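The grip fault at Drurnik: a talk with the line engineer

The trouble showed up on a Sunday, during an unattended run. Drurnik's assembly cell, a two-handed machine supplied by Omov, was working through a batch of 644 small actuators when the left hand began closing harder than it had been told to.

"The log said everything was normal," says the engineer who looks after the cell. "Force was inside the limit on every cycle. Then we opened the boxes on Monday and found 6 housings with cracks in them."

The cause was a force sensor in one thumb. It had drifted, and it was reading low, so the controller kept squeezing until it saw the number it expected. The cell had a check for a dead sensor but none for a wrong one.

"That was our gap as much as Omov's," the engineer says. "We signed off the risk assessment. We had people reaching in to clear jams with the hands still powered, and a hand that cracks plastic can break a finger. No one was hurt. It could easily have gone the other way."

The sensor was changed the same week. Every shift now starts with five squeezes on a test block, and the guard door cuts power to both hands. The part itself is held as before, the body in the left hand while the right works at the end of the rod.

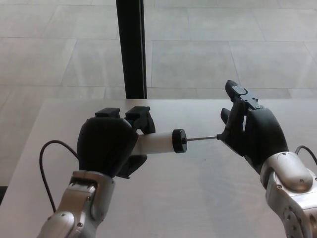 Furtado wanted to know why the motor current had not been used as a second reading from the start, given that the hands already record it. The engineer accepts the point. A comparison of the two signals is being tested now, and it will stop the cell if they disagree for more than 100 milliseconds.

"It trips too often at the moment," the engineer says. "I'd still take that over the other thing."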